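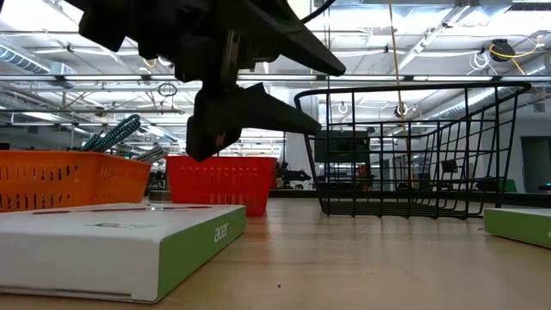 Plan de travail Tarko de Stovholm : notre avis après un hiver d'utilisation

J'ai commandé le plateau Tarko en novembre pour remplacer un vieux panneau mélaminé dont les chants se décollaient. Le modèle existe en trois longueurs. J'ai pris celui de 135 cm, vendu 420 euros sans les pieds. Les pieds Martens, que beaucoup d'acheteurs montent dessous, sont à commander à part.

Livraison et déballage

Le transporteur dépose le colis au pied de l'immeuble et rien de plus. Le plateau pèse 49 kg, il faut donc être deux pour le monter à l'étage, surtout si la cage d'escalier tourne. L'emballage est correct : carton double, cornières de mousse, un film plastique sur toute la surface. Un des angles du carton était enfoncé à l'arrivée, le bois n'avait rien.

Stovholm recommande de laisser le plateau à plat dans la pièce pendant deux jours avant de le fixer. Je l'ai fait. La notice tient sur une feuille pliée et la traduction française est approximative, mais les schémas suffisent.

Montage

Les trous ne sont pas percés. C'est un choix qui se défend, puisque chacun place ses pieds où il veut, mais il faut une perceuse et un peu de soin. Les vis fournies avec les pieds Martens sont un peu longues à mon goût. J'ai mis des rondelles. Comptez une bonne heure de travail, plus le temps de poncer si vous repérez des rugosités sur les chants. Chez moi, il y en avait sur la face arrière, celle qui va contre le mur.

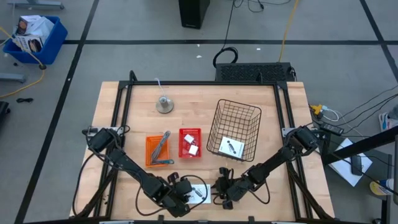 Une fois posé, l'ensemble ne bouge pas. J'ai appuyé de tout mon poids sur un coin, sans fléchissement visible. Les patins réglables rattrapent un sol qui n'est pas droit, à condition d'avoir une clé plate sous la main.

La finition

Le bois est livré brut, ou presque. La marque vend sa propre huile, la Skimau, en bidon de 400 ml. Un bidon donne deux couches sur les deux faces, il en reste un fond pour les retouches. L'odeur est forte le premier soir et disparaît ensuite. Il faut essuyer l'excédent au bout d'un quart d'heure, sinon la surface reste collante – je m'en suis rendu compte sur la première couche, que j'ai dû reprendre au tampon abrasif.

À l'usage, le thé et l'encre s'enlèvent avec un chiffon humide si l'on s'y prend dans la journée. Le café oublié toute une nuit a laissé un cerne pâle, parti après un léger ponçage. Les rayures se voient peu.

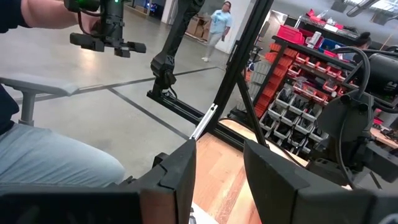 Le bois clair et ses lignes de jonction, à côté d'un fauteuil de bureau gris.

Ce qui va moins bien

Le prix, d'abord. À 420 euros le plateau nu, on s'attend à des chants poncés partout. Ensuite le service client, qui a mis neuf jours à répondre à une question sur l'huile. Enfin, le bois travaille : en février, chauffage allumé, j'ai mesuré un creux d'un millimètre au milieu, qui s'est résorbé au printemps. Rien de gênant pour écrire ou bricoler.

Je le conseille pour un bureau ou un petit atelier. Pour une cuisine, près d'un évier, je prendrais plutôt un stratifié.

Note : 4 sur 5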